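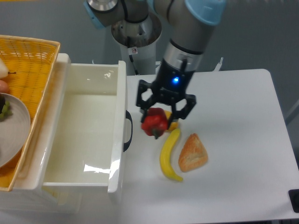
*Play food beside an open storage drawer: a red bell pepper, a banana and a triangular pastry.*

**Play food**, also called **toy food** or **pretend food**, is the general name for toys made to look like things people eat. It covers fruit and vegetables, bread and baked goods, meat, eggs, prepared dishes and packaged groceries. Play food is most often used with a toy kitchen, a toy store or a small table and chairs, and is a standard part of the home corner in preschools and kindergartens.

The term is usually kept separate from *display food*, which is made for restaurant windows and furniture showrooms, and from *faux fruit*, which is sold as decoration. The line is not a firm one. Many schools buy decorative pieces for play, and stores that sell household goods often place both kinds on the same shelf.

## Forms and materials

Play food is made in wood, molded plastic, foam, felt, crocheted yarn and papier-mâché. Wooden pieces are generally simple in outline and painted in one or two colors. Molded pieces can carry more surface detail, such as the ribs of a squash or the seeds of a strawberry. Felt and yarn are common in homemade sets and in sets for very young children, who are likely to throw them.

Three broad styles are recognized by collectors and sellers:

- **Solid pieces** represent a whole item and do not come apart.
- **Cutting pieces** are divided into sections joined by a hook-and-loop patch or a magnet, and are "sliced" with a blunt toy knife.
- **Assembly pieces** are layers, such as bread, cheese and lettuce, that are stacked to make a dish.

Scale varies a great deal. The Skanel catalog has sold fruit at life size and bread at half size in the same set, and mixed scale is usual in any collection built up over several years.

## Selection of items

Sets are normally planned around color and outline, so that each item can be told from the others at a glance. Bananas, apples, grapes, lemons and bell peppers appear in nearly all general sets. Bell peppers are favored because one mold can serve for several products with only a change of color.
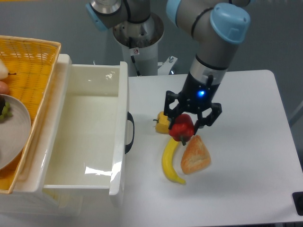 Baked goods are harder to represent than fruit. A loaf or a roll has few bright colors, and makers rely on shape and surface to make the item clear. The triangular wedge is one common answer, and it is easily picked out in a mixed group: set down next to a banana and two bell peppers, one red and one yellow, the golden-brown piece with its lighter, textured top is readily taken for a scone or a slice of pastry. It may be used in play as either, and children will also offer it as cake or toast. Flat round items such as crackers and pancakes are more often confused with one another, and some makers print or emboss them for this reason.

Regional foods were rare in general sets for many years. Dumplings, flatbreads, rice dishes and tropical fruit are now widely sold, both in separate sets and as additions to older ones.

## Use in early education

Play food is used in classrooms for free play and for planned activities. The more common activities include sorting by color or food group, setting a table, following a picture recipe, and buying and selling at a toy store. Speech therapists use it to practice naming and requesting, as the items are familiar and easy to hold.

Moushumi Rathnayake, whose handbook *The Home Corner* is used in teacher training at Vurville, advises that fewer pieces be put out at one time than most classrooms own. She recommends a small group on an open surface, with the remainder put away and exchanged every few weeks. Her handbook also gives a method for taking stock of a large collection; the Vurville classrooms were found to hold 287 pieces, of which a good part had not been played with since the previous August.

## Storage and care 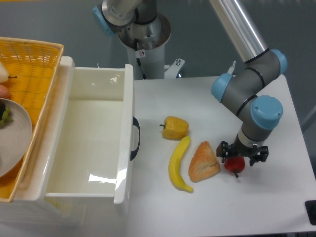
*Yellow bell pepper, banana, pastry and red apple on a white tabletop, with an open drawer to the left and a woven basket on top of the cabinet.*

Baskets, shallow drawers and open bins are the usual forms of storage. Baskets allow the contents to be seen and may be carried to the table, while drawers keep dust off pieces that are not in use. A drawer for young children should be shallow enough that the bottom layer can be reached without emptying it, and should have a handle large enough to be gripped by the whole hand. Deep toy chests are not recommended for small pieces — stems and leaves are easily bent or broken under the weight of larger toys.

Hard plastic pieces may be washed in warm water with dish soap. Painted wood is wiped with a damp cloth and dried at once. Foam pieces are difficult to clean well and are normally replaced when the surface begins to crack or flake. Felt and yarn are washed by hand.

Small parts require attention in rooms used by children under the age of 3. Grapes, berries and detachable stems are the items most often withdrawn.

## Collecting

Older play food is collected alongside dollhouse furniture and toy stoves. Painted wooden fruit from the Marciniak workshop is sought after, particularly in its original crate. The Skaravitz sets, sold in a folding card grocery store, seldom survive complete. The store itself was thin and tore at the hinges, and loose pieces are far more common than boxed ones.

## See also

- Toy kitchen
- Dramatic play
- Display food
- Dollhouse miniatures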